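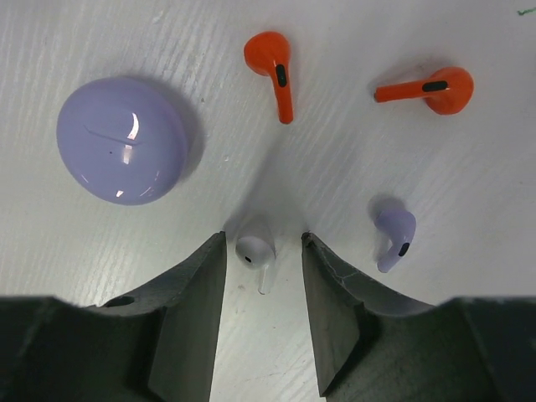 Home | Latest issue | Swaps | Small repairs | Noticeboard | Back numbers

The lost earbud amnesty

When we announced last month that anyone with stray earbuds could bring them to the hall and try to reunite them with their other halves, I expected a dozen people and a quiet morning with the paper. We took in 181 earbuds. I had not known there were 181 pairs of ears in Clisness, let alone that so many of them were going about half-served.

The idea was Kirstin Dunbar's. She had lost a left one down the side of a seat on the Nondar bus, bought a new pair, then found the old left one in a wellington boot. By then she had thrown out the old right one, on the grounds that it was no use to anybody. She has been low about it ever since, and the amnesty is, I think, a form of penance.

People arrived with them in envelopes, egg boxes and, in one case, a sock. A good many came in white, and a white earbud has no more character than a mint imperial. You hold two up to the window, decide they are twins, and then see that one has a stem a hair longer and you have been trying to marry off cousins. The coloured ones were a joy by comparison. A red-orange earbud knows who its brother is from across the table. Lavender is nearly as good, though the lavender owners turned out to be very particular about shade and two of them had to be given tea separately.

Cases were the next difficulty. A case without its earbuds is a pebble that opens, and we had a whole washing-up bowl of them. Most will only take the shape they were made for, however firmly you press. Please do not press. Zoi Psarras spent the better part of an hour with a cocktail stick getting a wrong one out of a case where it had been pressed by its owner, a retired dentist, who really should have known better.

For those who asked, the method we settled on was as follows. Sort by colour first, then by left and right, which is usually marked in lettering so small that we ended up passing round Zoi's stamp magnifier. Put cases at one end of the table and earbuds at the other. Wipe everything before handling it. Wipe it again if it came in the sock. Only try an earbud in a case once you are fairly sure of the make, and if the lid won't shut, believe it.

By noon we had matched more than I would have bet on, and several people went home with a full set. One gentleman from Yip Lane found his right one in the white pile and put it straight in, before anyone could reach him with a wipe. We wish him well.

The unclaimed ones are in a biscuit tin behind the tea counter until the end of January. After that the dead ones go off to be recycled with the small electricals and Kirstin will be allowed to keep a few for what she calls parts. Nothing goes in the ordinary bin, please, as the cases have batteries in them and the bin lorry has had enough excitement this winter.

We are also looking for a home for a very handsome Akeo hearing aid box, empty, which nobody brought in and yet we have it.

Next time it will be phone chargers. I have asked for a limit of 200 and a bigger table. Kirstin says there is no need for either, and that she has only the one drawer of them herself. I have seen the drawer. It does not close.

If you can help with the sorting, leave your name in the book by the door, and bring your own reading glasses. We had four people sharing a pair.

Contact the newsletter: leave a note at the hall | © Clisness Newsletter | Back to top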